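Clamik Halts Table-Setting Trials After Grip Fault

February 25, 2019

Clamik has suspended trials of its table-setting gripper after the tool released plates during a lift at the Skustden test kitchen. No one was hurt. Three plates were broken.

The fault appeared in run 166 of the current series. According to the incident log, the position sensor on one finger drifted, and the controller read the grip as closed 8 mm before the pads had full contact. The force check that should have stopped the lift was set to warn only – a setting left over from bench work in July.

"The controller trusted one reading," said Thandeka Hlongwane, who leads testing. "It needs two that agree before it lifts."

Marthinus Molefe of Van der Merwe, the contractor reviewing the logs, said the same drift was present in earlier runs but stayed inside the limit. His report is due next month.
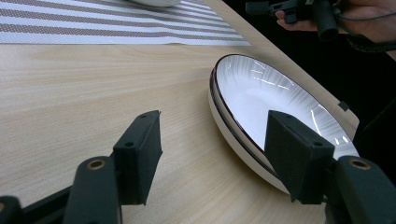 Gripper fingers at a stack of plates during table-setting work.

Trials will resume once the force check is locked on and both sensors are recalibrated. Grivetti, which supplies the finger assemblies, is checking units from the same batch.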